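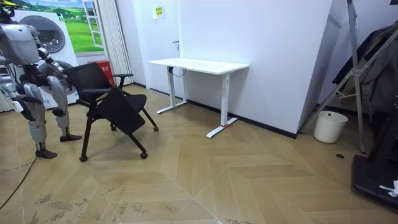

One reader has written to the editors that the evening school is older in Grurkdale than earlier versions of this article allowed, and that classes were held at Drusance well before the valley had a public day school. The present text follows that view, although the date of the first class is not known.

An evening school is a place of instruction that holds its classes after the usual working day, mainly for adults. The term covers both separate institutions and courses offered in the rooms of a day school, library, or town hall. In Grurkdale the name is also used for winter courses taught in the late afternoon.

Origins

The earliest evening classes in the district were taught in private houses and dealt with reading, writing, and simple accounts. Pupils paid by the week and often brought their own lamp oil. Attendance rose in November, when field work ended, and fell again in early spring. A class at Drusance is known from a fee book listing 60 pupils, many of them employed at the Ye mills. The book gives trades but no ages.

Later schools were set up by employers and by the town itself. The mills at Ye paid for a teacher of drawing and measurement, and released apprentices 20 minutes before the end of the shift so that they could walk to class. When the mills closed, the town took over the course and kept the same hours.

Subjects and teaching

Bookkeeping, drawing, and languages were long the core of the program. Cooking and dressmaking were added later and drew the largest classes – a pattern also found in nearby districts. Courses leading to a school certificate came last, after the district agreed to accept evening study in place of daytime attendance.

A typical class meets on 2 evenings a week. Teachers are often employed in day schools and paid by the hour for evening work. Long lectures are uncommon, and most of the time is given to written exercises, which are corrected in class. Homework is set in certificate courses only.

Rooms and furniture

Evening schools have seldom had buildings of their own. Where they share rooms with children's classes, the small fixed benches have been a regular source of complaint. Chairs with a fold-down writing tablet are used in many adult classrooms, as they take up less space than a desk and chair together. Heating after hours was for many years charged to the pupils as a separate fee.

Present day

Enrollment across Grurkdale stands at 3000, with the largest school at Drusance. Language courses now fill first. The Drolus reading prize, given each spring for written work, is open to pupils of any evening school in the district.

See also: Correspondence course; Apprenticeship; Public library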